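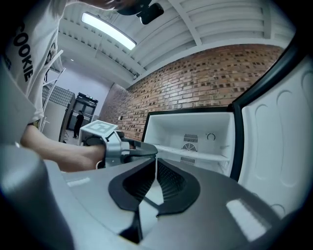
The refrigerator with the door open, showing the white shelf and the ventilation grille on the back wall.

Gallery: The Kitchen at Chaudhary House

Chaudhary House has provided shared accommodation for students and visiting staff since 2000. The kitchen on the ground floor serves 14 residents and is open at all hours. This page forms part of the Drosora Residences online gallery and is intended for new residents, their families and anyone considering an application. It should be read together with the house guide, a printed copy of which is given to each resident on arrival.

About the refrigerator

The refrigerator has a bright white interior with a shelf running across the compartment about halfway down. The grille at the back has horizontal slats, with a small round fan cover set within it. Cold air must be able to move freely through this part of the compartment, and residents are asked to leave a gap of two fingers between the grille and any food or container. Large pans should not be pushed against the back wall.

The inside of the door is moulded with rounded recesses, and a thick black seal runs along its edge. Crumbs and spilt milk collect in the folds of door seals and can prevent a door from closing properly. The seal should be wiped with warm water and a little washing-up liquid, then dried with a clean cloth. Bleach and scouring pads must not be used on it.

Storing food

Each resident is allotted space at the start of term. Food should be kept in closed containers marked with the owner's name and room number – labels and a pen are available from the house office. Raw meat and fish belong at the bottom, in a container that cannot leak. Cooked food should be left to cool before it is put away, and should be covered.

Milk, butter and condiments may be shared by agreement between residents. Anything placed in the refrigerator without a name will be treated as shared and may be used or thrown away. Items belonging to the house itself carry a Stareo label, Stareo being the supplier of catering goods to all Drosora properties.

Medicines that need to be kept cold should not be stored in the kitchen. A separate locked unit is provided in the house office, and residents who require it should speak to Euan Forsyth, House Manager, in confidence.

Cleaning and clearing

The refrigerator is emptied and cleaned at the end of each term. A notice is placed on the kitchen door beforehand, and residents are expected to remove their food by 10 a.m. on the day given. Sealed food left behind is passed to another house where possible. Open food is thrown away.

The shelf is taken out and washed by hand in the sink. It should be brought to room temperature before it is put into hot water. The walls of the compartment are wiped down with a solution of bicarbonate of soda, and care is taken to keep water away from the fan cover. Between these cleans, residents are responsible for dealing with their own spills as soon as they occur.

Faults and repairs

Unusual noise, standing water or a door that will not stay shut should be reported to the house office. Repairs are carried out under contract by Bruridance, and residents should not attempt to remove the grille or any other fixed part. Ravindra Kaushik, Facilities Officer, keeps the maintenance record for the kitchen and can advise on work already booked.

The house guide was last revised in April. Further copies may be collected from the office on request.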